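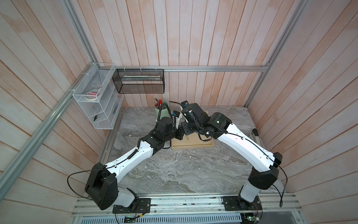

The bimanual module has reached the point where each pair must pick one task and stay with it until assessment. Ours is hanging things on a stand, which sounded like the soft option when we chose it. Two arms on one rail have to share the space in the middle of the table, and most of our planning goes into that shared space. With both grippers brought together over the tray, the wrists are very close, and one bad waypoint would put the left one into the right. The upper links lean inwards from their bases, so the shoulders stay well apart and the trouble is all at the ends. I had assumed it would be the elbows and wrote the first collision check accordingly. That check is now deleted.

For anyone reading who isn't on the course: the module is called Tedau, after the lab it used to be taught in, and the assessment is a demonstration plus a short report. The demonstration is marked on completed attempts. The report is marked on whether you can say why the others failed. Cường Dương, my partner for this, is handling the vision side. I have the motion side and the report, and a share of the blame for the schedule.

The task as submitted reads: pick up a length of chain, pass it from one gripper to the other if needed, and leave it over a horizontal wooden peg. We were offered cubes. Cubes are well understood and there are plenty of old reports on them to read. We asked for chain, and it was approved the same day, which should perhaps have worried us.

Chain has no fixed shape. A planner that treats it as a rigid object will pick it up correctly and then have no idea where the other end is. Our first version gripped it in the middle. Gripped there, both ends hang, and neither can be predicted well enough to reach for. The second version grips close to one end and lifts straight up, slowly, so the rest hangs below the fingers as a more or less vertical line. The second arm then closes on that line at a set distance below the first. It is a cheap trick and I recommend it. 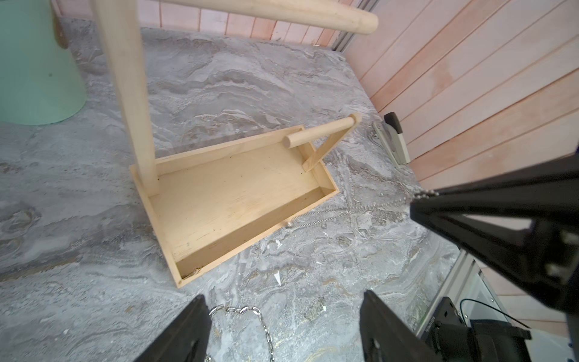

Ball chain and link chain need different settings, and finding this out cost us most of a week. Link chain lies flat, keeps its bends and catches on itself. Ball chain rolls. Close the fingers too slowly on ball chain and it moves out from between them; close them quickly and they push it along the marble before they meet. We now come down with the fingers nearly shut, stop 2 mm above the surface, wait 300 ms for the arm to settle, then go down and close in one movement. The wait looks silly when you watch it. Taking it out makes the results worse, so it stays in.

The stand gives its own problems. The tray is set at an angle to the table edge and we don't fix it down, so its pose is estimated again before each attempt. Cường fits a rectangle to the low walls and works out the position of the dowel from that. The marble pattern interferes with this more than either of us expected. Pale veins next to pale wood produce edges that the detector likes very much. He has tried a colour threshold and a depth threshold, and is now using both, with the depth one given the final say.

Calibration between the arms is done with the Onditz routine from the course notes. It takes 100 samples per arm and must be repeated if anybody has leaned on the rail. I now run it at the start of every session regardless. The Jakubowski method, which two of the other pairs prefer, needs fewer samples but wants a printed target held very flat, and our printed target has a crease in it.

We are logging every attempt, including the ones stopped by hand. The file stands at about 300 rows. Failures are sorted by stage: grasp, handover, approach, release. Release is the worst at present. The chain goes over the peg, the fingers open, and a bead or a link stays against the finger pad as the arm backs off and brings the whole length with it. Backing off along the axis of the peg helps with link chain. I haven't tested it properly on ball chain.

Still to do before the August demonstration: a slower retreat for ball chain, a proper limit on wrist rotation in the handover, and the section of the report on pose error, for which I have four graphs and no text. Cường wants to try gripping from the side as well. I have said he can have the arms once the retreat is sorted.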